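Filed under: Workshop Guides > Open Days and Demos

How to run a table-top task station at a robotics open day

We hold an open day at the Nedance workshop every January, and the station that gets the most visitors is the one where people do a small household task by hand and then watch one of our arms attempt the same task. It costs very little to set up. These are the steps we follow, with the changes we made after the last one.

1. Pick a task that takes less than a minute. Sorting, stacking and setting out all work well. Folding takes too long and the line backs up. We tried shoelaces one year and dropped them before lunch.

2. Choose the objects early and buy spares. Flat, light things are harder for an arm than most visitors expect, so they make a good demonstration. Coasters, playing cards and jar lids are all fine. Avoid anything with loose parts. We keep 12 of each item in a labeled tub under the bench.

3. Set up two tables of the same height. One is for visitors and one is for the arm. Mark the arm's working area on the floor with tape and leave a clear gap beyond the tape. At Nedance the gap is 64 inches. The stop button goes on the operator's side, within reach while seated.

4. Write the task on a card in one sentence. "Move the coasters from the stack to the front of the table" is enough. If visitors need a second sentence, the task is too complicated.

5. Let the visitor go first. Most people finish in a few seconds and wonder what the fuss is about. Then start the arm. We run the Grullex controller at a low speed for this — fast enough to hold attention, slow enough that a dropped object just drops. Expect misses. Reset and go again without making a speech about it.

6. Keep each group to 15 people or fewer. With more than that, the ones at the back can't see the table. If you have a spare monitor, put a view from overhead on it.

7. Have one person talk and one person operate. Golshifteh Azimi did the talking for us last time and the operator wore a headset so the two could agree on when to pause. Swap every hour. Talking over shop noise is hard on the voice.

8. Check the table covering before the doors open. A plain mat is easiest for the arm's vision software. Once that runs cleanly, try something busier. Clolisby, who lent us the second arm, bring a striped cloth and a checked one and switch between them partway through the day. Tape the corners down underneath.

9. Pack up in the same order every time. Power off the arm, wait for the joints to lock, then clear the objects and the cloth. Count the spares back into the tub.

Coasters are the objects we would start with if you have never run a station like this. They are thin, they sit almost flush with the table, and the edge is the only good place to get hold of one. A person deals with this without thinking, fingertips on the rim of the green coaster and the other hand spread just over the cloth, while two more wait in a stack with the top one a little off center. The daisy and gold lace pattern makes a fair test of a busy background too. 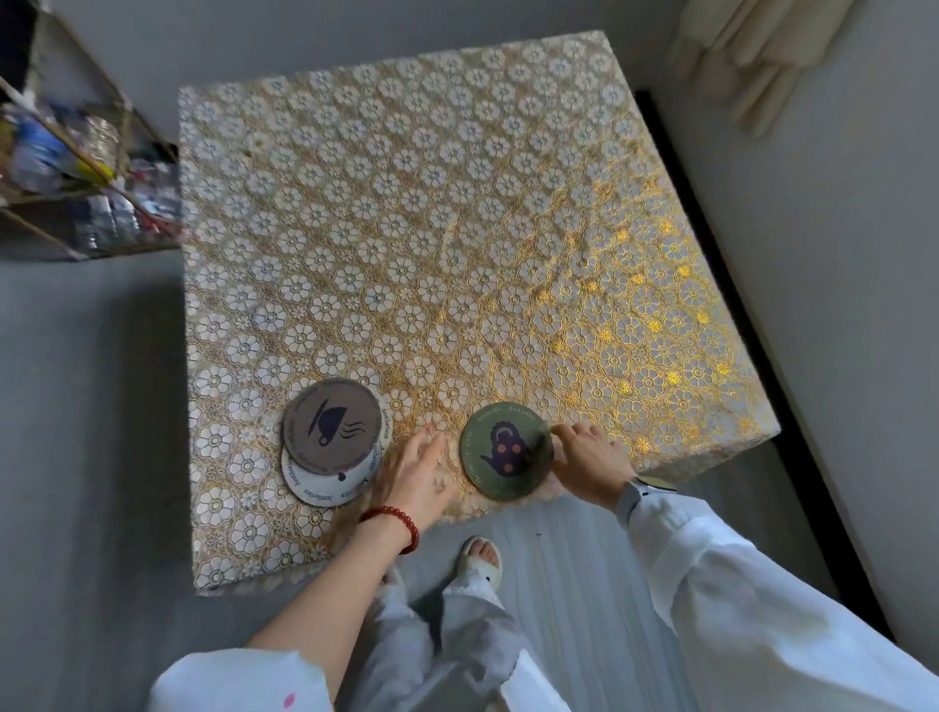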